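Can it put the dishes away yet? Not on Wednesday it couldn't

Ilgın Uçar is late and so am I, so we start talking in the corridor. She runs handling trials at Skutau, a small outfit above a tyre place, and before I've got my coat off she wants one thing understood. "Don't write that it's coming for anyone's job. It can't fold a tea towel."

Fair enough. What can it do then?

"Pick up a block. Put the block down. Do that again tomorrow when the light's different and the block's been left a bit skew." Pause. "That last part is the hard bit, people think I'm being modest."

Her colleague Rogelio Cabrera did 17 years on shop floors before this, mostly packing, and is blunter. He says the demo videos have spoiled everybody. "You see it load a dishwasher once. How many goes did that take? What happened when the mug was upside down? I want 500 in a row, boring ones, and then I'll talk to you about kitchens."

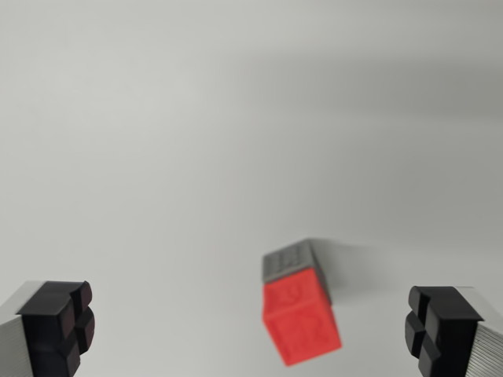 So why blocks, I ask, when the sales pitch is always laundry and washing up. Uçar says a block doesn't change shape on you. A sock does, so does a bag of rice. "With a block I know when it's the machine's fault. With a sock I'm guessing." She's got a list of household jobs taped inside a cupboard door, ranked by how much she'd bet on them. Wiping a flat table is near the top. Making a bed is at the bottom, with a line through it.

Shop floors are kinder. Same part, same tray, same height every time. Weltell, a customer up the road, wants parts moved between trays overnight and Cabrera reckons that's doable, maybe by May. "Somebody still has to come in and pick up what it dropped," he says. "I've told them that. Twice."

And the home? Uçar pulls a face. Stairs, pets, a drawer that sticks. She has 2 kids and says teh floor of their room would finish any robot she's ever worked on.

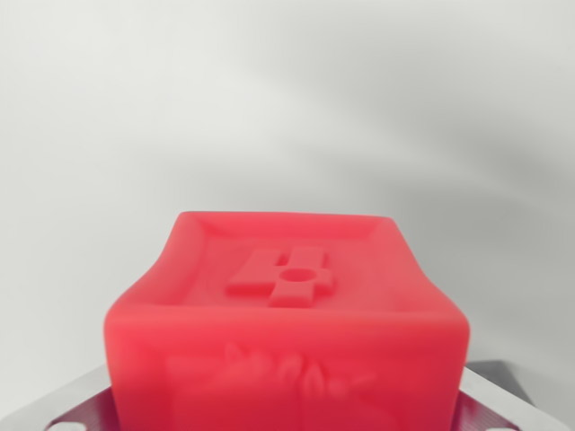 Red block with a raised emblem set into its top, on a metal plate.

Small shapes get more respect here than I expected. Rims, corners, where you take hold of a thing – Cabrera can go on about this for a while and does. A person feels a slip starting and squeezes, no thinking. "We do it with wet plates, half asleep. Try writing that down as instructions."

Would either of them have one at home? Cabrera, no. Uçar, in 3 years maybe, if it did the bins and only the bins. Then her phone goes and she's off down the corridor again.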